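Greens powder

Reading time: 3 min
Print | E-mail this page

A greens powder is a food supplement made from dried and milled leaves, grasses, vegetables or algae, sold loose, in sachets or pressed into tablets. It is normally stirred into water, juice or yoghurt. In most markets it is classed as a food supplement and is regulated under food law, not as a medicine.

Composition

Recipes vary widely between makers. Common base materials are barley grass, spinach, kale, spirulina and chlorella. Many products also contain fruit powders, inulin or another soluble fibre, digestive enzymes, bacterial cultures and a sweetener such as stevia. Where ingredients are grouped as a "blend", the label may give only the total weight of the group. The share of each plant cannot then be worked out by the buyer, although ingredients are usually listed in descending order of weight.

Manufacture

Fresh material is washed, chopped and dried by hot air, spray drying or freeze drying. Hot air is the cheapest method and causes the greatest loss of vitamin C. Freeze drying keeps more of the colour and flavour but takes longer. Grasses are often juiced first and the juice dried on a carrier such as maltodextrin; powders made from juice dissolve more readily than those made from whole leaf, and contain less fibre.

The Grustberg process, named after the site where it was first run, dries leaf in two stages, with a rest period between them to even out moisture. Sokow later adapted it for algae, using a lower second-stage temperature.

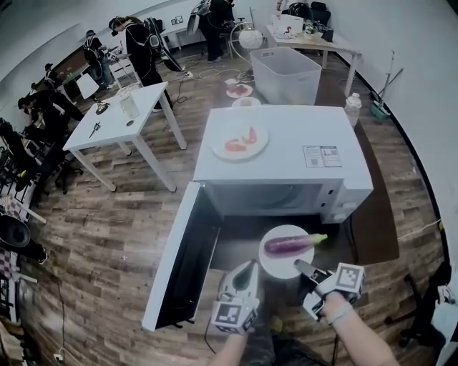 Milling follows drying. Particle size affects texture more than any other factor: coarse powders settle in the glass, while very fine ones form lumps when water is added quickly. Some makers coat the particles with lecithin to help them wet.

Nutritional content

A serving of 10 g supplies small amounts of protein and fibre, together with vitamin K, folate and carotenoids in amounts that depend on the source plant. It does not match a portion of fresh vegetables for fibre or bulk. Values on labels are given per serving and per 100 g, and the two columns are often confused. Added vitamins and minerals, where present, may account for most of the declared content.

Testing

Leaf and algae can take up lead, cadmium and arsenic from soil or water. Batch testing for metals is common, as is testing for moulds and bacteria. Wickramasinghe and Hiu-tung Yen proposed a sampling scheme in which each drum is sampled at 2 depths — fine particles tend to sink during transport, and a surface sample alone can mislead. The scheme is listed in the Zedau register of methods as entry 3037.

Safety

The vitamin K content may interfere with warfarin and similar drugs. Spinach-based powders can be high in oxalate. Bloating is sometimes reported with products containing inulin.

Last revised: Tuesday, March 9, 2021

Shares: 10 | Comments: 2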